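Ravance Community Workshop
@ravanceworkshop
September 2025

1/ The workshop is pleased to share a progress report on the Drenau hand, a home robotics build carried out by two of our members, Oluf Kjærgaard and Suqin Fang. Replies are open on each post, and technical questions will be passed on to the builders.

2/ Background for new followers. The project began in April as a desktop hand on a fixed stand. It has since been given a wrist joint and a simulated house in which its control software can be tested before any parts are put at risk on the bench.

3/ The simulated house is known in the workshop as Pan. Mr. Kjærgaard built the rooms, and Ms. Fang is responsible for the controller and for the software that reads the marker on the hand. Both sets of files are kept on the shared workshop computer under the Drenau folder.

4/ The work at present concerns the view from the robot's own camera. The hand must be located from its marker at all times, including when it is held near a wall or a piece of furniture and the light on it changes. 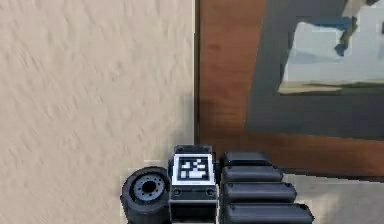
5/ Wall clearance has been the most demanding part of the controller to date. In early runs the planner treated each wall as a perfect plane and allowed the hand to come closer than the builders would accept on real equipment. A keep-out margin of 70 mm is now applied to every fixed surface. Door handles are exempt while a door task is active.

6/ Objects mounted on walls are handled separately. Each one carries its own collision shape, set slightly deeper than the visible model. Ms. Fang asks members who contribute rooms to Pan to follow this practice and to name the collision shape after the object it belongs to. Two rooms had to be returned over the summer with shapes named "box" throughout.

7/ A note on the marker. The square is read on every camera image, and the position of the hand is corrected against the joint readings. Where the two disagree by more than the set limit, the arm stops and the run is logged as a fault. The limit remains under discussion. Mr. Kjærgaard favors a tighter figure than the one now in use.

8/ Test results for the reaching task, as recorded in the workshop log: 1000 runs were started with the previous controller, and 537 were completed without a fault. With the current controller and the same number of runs, 828 were completed. Most of the remaining faults were marker readings lost at low angles.

9/ Members have asked whether these figures will carry over to the physical hand. The workshop makes no such claim. Friction in the real finger joints is still poorly measured, and the bench motors respond more slowly than their simulated counterparts. A bench trial will be run with the same log format so that the two sets can be compared line by line.

10/ The next task is doors. It was chosen at the members' meeting over drawers and light switches, on the grounds that a robot confined to one room is of limited use in a home. The task is divided into approach, contact, turn and pull, and each stage is scored on its own. 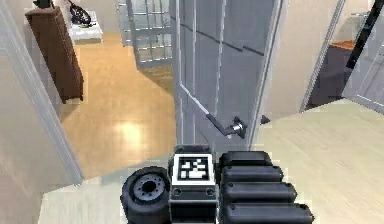
Drenau hand below the lever handle of a partly open door, Pan simulation.

11/ Lever handles come first. Round knobs require a firmer grip and a wrist turn that the current design cannot make without striking its own cable guide. A revised guide has been drawn and is waiting for time on the printer.

12/ Doors in Pan start each run at a random angle between closed and fully open. The controller is expected to judge the angle for itself and to choose whether to push the panel or use the handle. At present it prefers the handle in nearly all cases, even when a light push would do. Ms. Fang is reviewing the scoring.

13/ On cost and materials. The finger shells are printed in the workshop. The wrist bearings were bought through Nestex on the shared account, and members building their own copy may add to the next group order by writing their name on the sheet beside the parts cabinet. Orders are paid for in advance.

14/ Safety rules for the physical arm are unchanged. The stop button must be within reach of the operator, a second member must be present whenever the motors are powered, and software that has not passed the Pan test set may not be loaded on the bench computer.

15/ Room files and the controller are available to all members. Those who wish to contribute a room should contact Mr. Kjærgaard before starting, as a kitchen and a laundry room are already in progress. The bench trial results will be added to this thread.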